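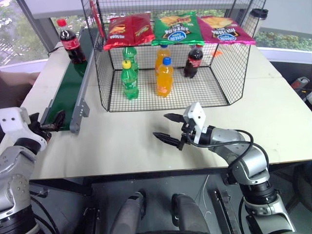 철망 위에 나란히 올린 감자칩 세 봉지

역사 > 고대사 > 인물·왕조

하트셉수트는 왜 조각상에서 수염을 달고 있나요?

요즘 고대 이집트 책에 푹 빠져 있습니다! 하트셉수트가 여성 파라오였다는 건 알고 있었는데, 도판을 보니 어떤 상은 여자 모습이고 어떤 상은 가짜 수염에 남자 몸이더라고요. 백성들한테 남자인 척을 한 건가요? 그리고 죽은 뒤에 이름이 지워졌다는데 의붓아들 투트모세 3세가 미워서 그런 게 맞는지도 궁금해요. 책마다 말이 조금씩 달라서 여쭤봅니다.

Jumard

이 질문 정말 반갑네요! 제가 제일 좋아하는 파라오예요.
일단 남자인 척 속인 건 아니라고 보는 쪽이 많습니다. 수염, 네메스 두건, 짧은 치마는 '왕'이라는 자리에 딸린 정해진 차림이라서 왕으로 표현하려면 그렇게 새기는 게 관례였거든요. 게다가 남자 모습으로 새긴 기념물에도 비문에는 여성형 어미가 붙은 경우가 꽤 있어요(이 부분이 진짜 재미있습니다!). 읽을 줄 아는 사람은 다 알았다는 얘기죠. 초기 상은 여성 쪽에 가깝고 뒤로 갈수록 남성 왕의 형식으로 굳어지는데, 그 변화만 따라가며 봐도 시간이 훌쩍 갑니다.
이름을 지운 문제는 '복수'라고 쓴 옛날 책이 많아요. 그런데 훼손은 투트모세 3세가 단독으로 다스린 지 한참 지난 뒤, 치세 후반에 시작된 것으로 봅니다. 미워서 그랬다면 왜 그렇게 오래 기다렸을까요? 그래서 아들 아멘호테프 2세의 계승을 탄탄히 하려던 조치라는 설명이 나왔는데, 이것도 확정된 건 아니에요. 책마다 다른 게 당연합니다. 데이르 엘바하리 신전의 푼트 원정 부조도 꼭 찾아보세요. 배에 향나무를 싣는 장면이 최고예요!!

Nuno Lobo

복수 맞아요. 왕위 뺏겼으니까 당연히 화났겠죠. 다큐에서 봤는데 제목은 기억이 안 나네요.

Kocabaş

윗분, 저도 예전엔 그렇게 알고 있었어요. 다만 공동 통치 기간에도 투트모세 3세는 계속 왕으로 기록되어 있고 나중에는 군대도 맡았으니 '뺏겼다'는 말은 좀 세지 않나 싶습니다. 질문하신 분은 이름을 지울 때 왕으로서의 모습 위주로 지웠고 왕비 시절 기록은 남은 것이 많다는 점도 같이 보시면 좋아요. 저는 5월에 도서관에서 신왕국 도록을 빌려다 밤새 읽었는데 센무트 편이 특히 재미있었습니다. 센무트 얘기도 궁금하시면 글 하나 새로 올려 주세요, 바로 달려올게요!

Skarton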